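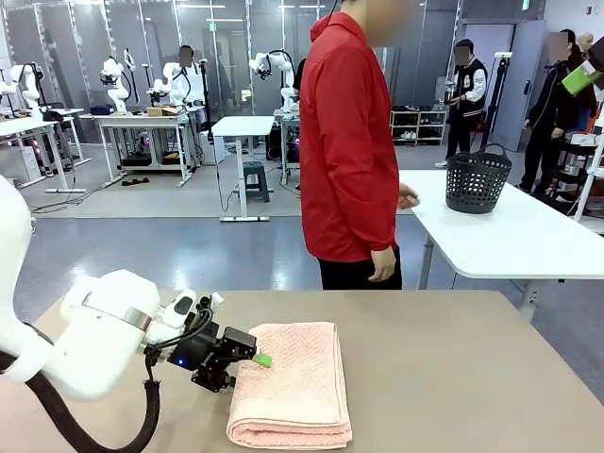 According to Olaia Salcedo, most of the derailments at the last Flamurton meet happened within a hand's width of a module joint, and most of those involved short four-wheel wagons being pushed. Her log from the Clamside yard supports it. The track inside the modules was mostly fine. The joints, the wheelsets and the coupler heights were not, and the three faults are hard to separate when every wagon and every module arrives built to a slightly different reading of the same sheet.

The Flamurton Modular Group is therefore looking for participants for a joint and wheelset trial in H0 scale, to be held as part of the spring setup in Bistton. We need owners of modules, owners of rolling stock, and people who own neither and are willing to measure and record.

Purpose of the trial

To find out which combinations of end plate, rail gap and wheelset run reliably when a train is propelled through a joint at yard speed. The results will be used to rewrite Clause 2 of the group standard, which at present gives a rail gap but no tolerance for vertical offset between railheads. Scenery, signaling and digital control are outside the scope. Digital faults will be noted only if they stop a run.

Who can take part

Module owners. Straight or curved modules with at least one end plate to the Fakhoury pattern. Straight modules must be 1000 mm long, measured over the end plates and not over the rails. Curved modules may be any length, but give the radius when you apply. Single or double track. Code 83 or Code 75 rail, as long as the whole module uses the same rail. Unfinished scenery is accepted. Bare boards are accepted. Ballast must be glued and fully cured, and point blades must be clear of paint on the inner faces.

Wagon owners. We want short wheelbase stock above all: two-axle open wagons, vans, brake vans, small tank wagons. Bogie stock is needed as a control group but we expect to be offered plenty. Plastic and metal wheels are both wanted, and please do not swap wheels just before the trial. A wagon that has always derailed is as useful to us as one that never has. Kit-built and scratch-built wagons are welcome if the axle boxes hold the wheelset square. Close-coupling mechanisms must return to center without help.

Recorders. No modeling experience required. You will need to read a digital caliper, fill in a table by hand legibly, and stay with one joint for a full session. A short practice run is given on the morning of the first day. Recorders work in pairs, one at the joint and one at the sheet.

Operators. Four are needed for the Clamside yard, where all propelling moves start. Applicants should be used to handheld throttles and able to repeat the same move at the same speed step many times over. It is slow work. People who like running a timetable should wait for the autumn setup.

Preparation of modules

Check both end plates for squareness with an engineer's square before you leave home. Plywood plates that have been stored flat under load are often bowed in the middle. If yours is, say so on the form and bring it anyway, but do not plane it.

Rails stop short of the plate. Loose joiner rails are not used in this trial — the gap is bridged by nothing at all, and the plates are pulled together with two bolts and wing nuts. Clamps alone let the joint creep. Bring your own bolts, plus spare washers.

Legs must adjust. The hall floor in Bistton falls slightly toward the loading door, and last year several owners ran out of thread on one side. Screw feet with a decent range are preferred over wedges.

Mark each end plate A or B on the inside, in pencil or on tape. The sheets refer to joints by module number and plate letter, and unmarked plates cannot be entered.

Preparation of wagons

Back-to-back distance will be measured on arrival with the group's gauge. Do not adjust it beforehand. Coupler height is measured at the same table, then gross weight. Each wagon is given a numbered sticker on the underframe, which peels off without residue from most paints. If you have a matte varnish you do not trust, tell the desk and a tag on thread will be used instead.

At the last setup we had 51 wagons at the table and took 269 readings from them, enough to see a pattern but not enough to split it by wheel type. There is no upper limit this time on wagons per owner. Loads should be fixed or left at home.

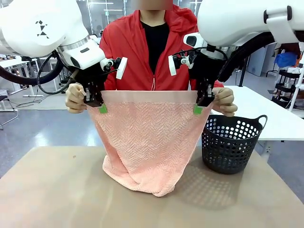

Surely the heavier wagons will pass every joint and skew the result, one member objected when the draft went round, so why not ballast them all to the same figure? The objection was discussed at length. Ballasting everything to one weight would give cleaner data, and it would also describe a fleet that no member owns. We have settled on running each wagon as it is in the first session. In the second session, owners who agree will have lead sheet taped inside or on top of their wagons and the same moves repeated. Agreement is given on the form and can be withdrawn at the table. Nothing will be glued to any model.

Schedule

The trial takes up both days of the spring setup. Doors open at 8 a.m. for module owners and 10 a.m. for everyone else. Joints are bolted and leveled before noon, and once signed off they are not touched until the end of the session, even if they are plainly bad. Wagon measurement runs in parallel at the table by the stage. Strip-down starts after the last run on the second day and everyone is expected to help with it.

What we provide

Power bus, yard throttles, gauges, calipers, record sheets, tables and hall insurance. Tea and soup. Travel costs are not covered. Modules remain the responsibility of their owners, including overnight.

What you receive

A copy of the complete record, with owners' names removed, and a separate sheet for each of your own modules and wagons. Participants will also see the draft of the revised Clause 2 before it goes to the membership, and may comment in writing.

How to apply

Send the participant form to the setup coordinator, Olaia Salcedo, by the end of January. State your role. Module owners add a side view sketch with the railhead height at both plates. Wagon owners add a list with maker, wheel type and coupler type; a photo of the underframe helps but is not required. Applications for more than one role are fine, except that a recorder may not be stationed at a joint of their own module.

Late applications from recorders will be considered. Late modules will not, as the joint plan has to be drawn up beforehand.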